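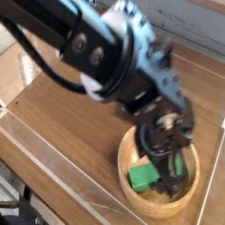 *A green block in a round wooden bowl.*

## Wrapping your hands before bag work

Rawan Jaber taught me this at the Bretbridge gym, and I've wrapped the same way ever since — even on lazy days when I only mean to do 5 easy rounds!

1. Hook the loop over your thumb and take the wrap across the back of your hand.
2. Go three times round the wrist, snug but comfortable.
3. Go three times round the knuckles with your fingers spread wide (everyone forgets to spread them).
4. Cross between each pair of fingers, coming back to the thumb each time.
5. Use whatever is left on the wrist and fasten it.

Now make a fist. If your fingertips tingle, unroll it and start again, a little looser.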